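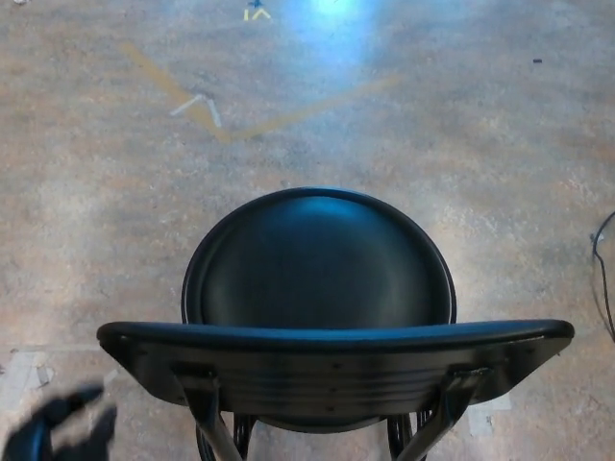

Figure 1. Chair exercise, head camera view, with floor tape.

Courses > Mobile Manipulation > Handout 3

2025-07-28 - Posted by A. Tornetti

Each team will move the chair from its start position to the goal named by the instructor. Two attempts are allowed, and the better one is graded.

Before each attempt, confirm the start position with the instructor. Do not lift or replace any floor tape - other groups use the same marks. Keep cables clear of the base.

Submit the run log and a one-page report covering approach, grasp and release. Late reports lose 12 points.

Contact: Alik Laboratory, Room 634 | Back to top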